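Odesstead Craft Table: Questions People Ask Us

Welcome, and thank you for reading this before you write to us (although we do like getting letters, so please don't feel you can't). Woo-jin Na and I have been running the open craft table at Odesstead for 7 years now, and the same questions come around every September when new families and new grown-ups join. We've tried to answer them the way we would if you were standing at the door with your coat still on.

Do I need to bring anything?

Just yourself, and something you don't mind getting glue on. We keep scissors, tape, markers, card and a big bin of scraps. If you have cardboard tubes at home, we will take every one of them off your hands, the long sturdy kind from wrapping paper or posters especially. Please pull off any loose paper first.

What do people make?

Whatever they like, really, but the tube project is the one everybody has heard of. You take a tube, dress it up, give it a lid and some sort of character, and off it goes to live on a shelf at home. Some turn into rockets and some into lighthouses, and Jailson Fontes once made a whole family of them for his niece, with a grandmother in a felt shawl. We call it the Skerkine project after the street where we first tried it, and the name has stuck. 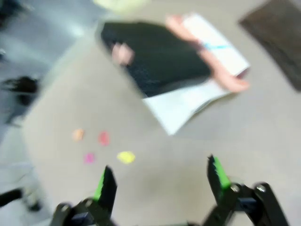
How do you keep all the little bits from going everywhere?

We don't, entirely, and I'd be fibbing if I said otherwise! Beads, buttons and paper dots have a way of traveling, and I have found them in my shoes, in my lunch and once in a library book. What helps most is taking out a few at a time. Four small pieces in orange, red, pink and yellow on a plain gray surface are easy to see and easy to pick up again, and that is plenty to get a beginner going. Put the lid back on the jar before you start gluing. At the end we go over everything with a soft brush and a dustpan, and the mixed sweepings go in a jar marked "surprises," which the younger children will always choose over the sorted ones.

Is it all right for very young children?

We ask that children under 7 come with a grown-up who will stay beside them, and that anyone with a little one who still puts things in their mouth sits at the big-pieces end. That end has felt, foam, yarn and fat crayons, and plenty of people far older than 7 prefer it.

What sticks to a cardboard tube?

More than you'd think, but curved surfaces are fussy. White glue is fine for paper and thin felt if you hold it down for a good long while (this is an excellent moment for a chat). Fuzzy or spongy material wants to spring back, so wrap it all the way around, let the ends meet, and put a rubber band over it until the glue has set. If you want to draw on your tube, do that before anything gets glued on. It is miserable trying to color around a collar.

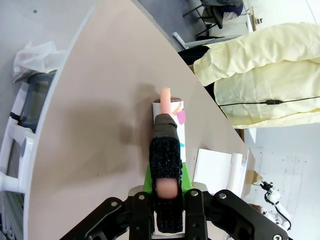

A tube with a green band, a fuzzy wrap, hand-drawn marks and a dark brown lid.

Can I finish at home?

Of course. Write your name inside the lid or on the bottom and carry it home upright. You can also leave it on the Yao shelf, the tall one by the sink, and it will be there when you come back. We do clear that shelf out twice a year, and we put up a note well ahead of time.

My tube has gone soft in the middle. Is it ruined?

Not at all. It has probably been squeezed or had a bit too much glue. Let it dry standing up, then slide a snug sleeve of paper or fabric over the weak part. A sleeve with a scrunched top edge looks very handsome, and you won't have to fuss over cutting it straight.

How big is the group?

There are 98 of us on the mailing list, though you will never see us all at once, thank goodness. An ordinary session is small enough that you can hear what the person across from you is saying.

Do you take donations of materials?

Gladly. Drarnorura, the paper shop, passed along 575 sheets of white card last fall and we are still happily working through them. We can't use glitter, anything with staples in it, or tubes that have been stored in a damp garage.

Page last updated January 11, 2020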